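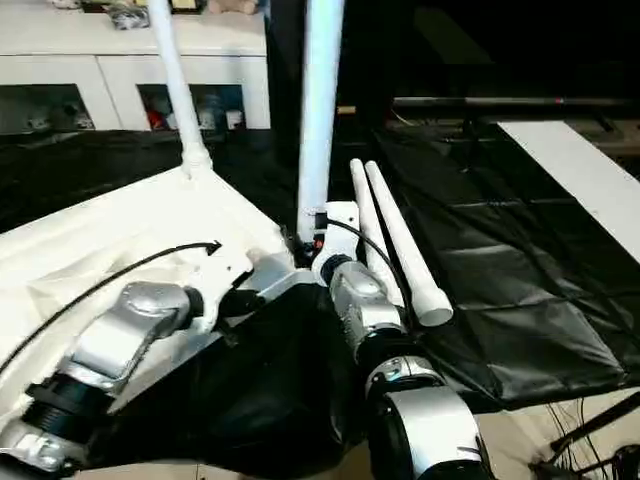
Frequently Asked Questions – Bomell Short-Term Storage

Last updated: Saturday, June 20, 2020

Who may rent a storage unit?
Units are available to any adult resident of Bomell or Nirken, and to businesses registered in either town. A valid photo ID and proof of address are required when the agreement is signed.

What is the shortest rental period?
The shortest period is 3 months. After that, the agreement continues from month to month until one party gives written notice.

How much is the deposit?
The deposit is $200 for all unit sizes. It is returned by check after the unit has been inspected, less any unpaid rent or cleaning charges.

How do I end my agreement?
Please submit the notice form at either office at least two weeks before your move-out date. Notice given by telephone cannot be accepted. Units must be swept and the lock removed by noon on the last day.

What items are not allowed?
The following may not be stored at any location:
Fuel, paint thinner and other flammable liquids
Propane tanks, full or empty
Food, seed and pet feed
Live plants and animals
Tires, unless mounted on a stored vehicle

Can I store furniture in an unheated unit?
Yes, although tenants do so at their own risk. Upholstered items should be raised off the floor and covered with a breathable cloth. Heated units are offered at the Szekeres Road building only, and the waiting list for these reopens each January.

When can I reach my unit?
The gates at Szekeres Road are open from 6 a.m. to 10 p.m. every day. The Nirken building closes at 8 p.m. Tenants who are still inside at closing time should call the number posted at the gate.

Is my property insured?
No. The storage agreement does not include insurance. Tenants may show proof of their own policy or buy coverage through the Suma plan at the time of signing. Claims under the Suma plan are handled by the insurer – our office staff cannot advise on them.

May I share my unit with another person?
Up to 2 additional names may be listed on an agreement. Each person listed must sign in person and will receive a separate gate code. The main tenant remains responsible for all payments.

What happens if my rent is late?
Rent is due on the first of the month. A late fee is added after the sixth day, and the gate code is suspended until the balance is paid. Tenants who expect difficulty paying are asked to contact the office before the due date.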